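Taking computers apart, one screw at a time

The old post office annex in Bumdale has a loading dock, a vending machine and, since last spring, a room where robots are being taught to take apart desktop computers. The project is called Ban. It is run by Imano, a small automation firm with its main office in Hilmont, and a few times a year the company opens the doors for an afternoon so that people in the recycling trade can see how it is going.

I went to the July one. There were around 20 of us, mostly from scrap yards and county waste programs, plus two high school shop teachers who had driven over together. We got a visitor badge, a paper cup of coffee and a short safety talk. Stay behind the tape when an arm is moving. Don't lean on the tables.

Imano's pitch is simple. Old office computers come in by the pallet, and most of the value is in a handful of parts: the memory, the processor, the drives, the board itself. Shredding the whole machine is fast but mixes everything together. Taking it apart by hand keeps the parts clean but costs too much in wages. The firm wants a robot to do the boring share of the hand work, and it has been at it for 4 years.

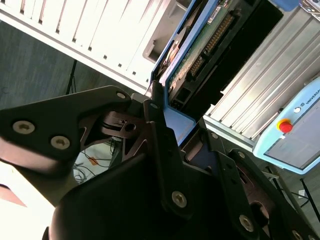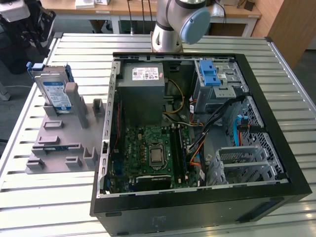 BUMDALE, July

The demonstration is built around a desktop tower laid on its side with the panel off. Next to it on the table is a light gray plastic tray with slots and posts, and a hard drive can stand upright in the rear slot. Moving a drive between the computer and the tray sounds like nothing much. For a robot it is a long list of small problems. Cables get in the way. Latches are blue on one model and green on the next, and they don't all pull in the same direction.

The gripper is the part most visitors wanted to see up close. It is black, with several fingers joined by metal linkages, and the screws that hold it together are the ordinary hex-socket kind. One of the shop teachers asked if you could buy them at a hardware store. You can, the engineer said, and they have.

Progress is slower than the brochures in this business tend to suggest. The team works on 6 tasks in all, and so far it is willing to show visitors 3 of them. Memory modules are on the list for next year. Power supplies are not, mainly on account of the weight and the wiring. Several people from the scrap yards nodded at that.

Questions ran long. How much does a station cost? Imano would not give a number. Would it work on laptops? Not soon, with all the glue. What happens when a screw head is stripped? The machine gets set aside and a person deals with it, the same as in any shop.

The company plans to put a first station in a working recycling plant next year and keep a technician beside it. The next open afternoon in Bumdale is in the fall. Parking is behind the building, and the side door is the one that opens.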